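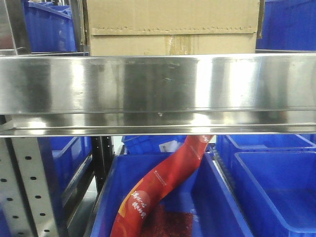
Ticket 1801: tote picking examples rejected at upload
Opened: 2022-07-17
Project: Tulora (bin picking, long soft packets)
Status: open, waiting on a second batch

Reported problem
The Mindard uploader took the whole set and then threw out 279 of 420 examples with "target not found in start view". All of the rejected ones are from the rack position with the steel shelf edge over the totes. The other positions went through without a murmur.

First checks
Restarted the uploader, same result. Swapped the network cable, same result. Opened a handful of rejected examples by hand and the files are fine, with joint readings and video both there and in step. So the data is good, which cheered me up no end!

What I found
The checker looks for the whole outline of the item before it accepts an example. A long red packet lying at a slant in a blue tote, with its top end up by the underside of the shelf, doesn't give it that. It also gets confused by the shelf front, because the steel is so shiny that the reflections shift between views.

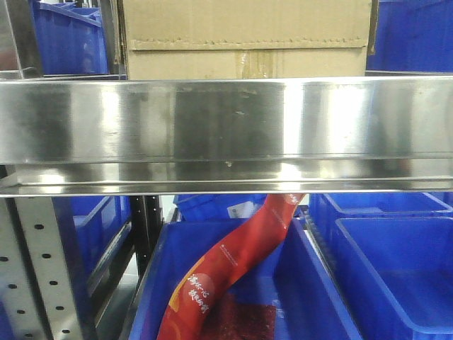
Rack position, red snack bag in the centre tote, empty tote to the right.

I love this position, by the way. Curved, floppy packets close under a shelf are just what the model has been missing since the February set, and I'd much sooner fix the checker than tidy the packets into nice straight rows.

Tried so far
1. Masked the steel band in the Isik settings page. Rejections dropped straight away on a test run of 7 (only one thrown out, hooray).
2. Lowered the outline limit as well. Too far: it began accepting starts with the target tote empty. Put it back.
3. Kept the mask, and told the checker to accept a part outline if the printed end of the packet is in view. Looks very promising.

Next
Run all the rejected examples through again with the settings from step 3. Please don't delete them from the Minhas drive! Will post the new numbers on this ticket once the run finishes.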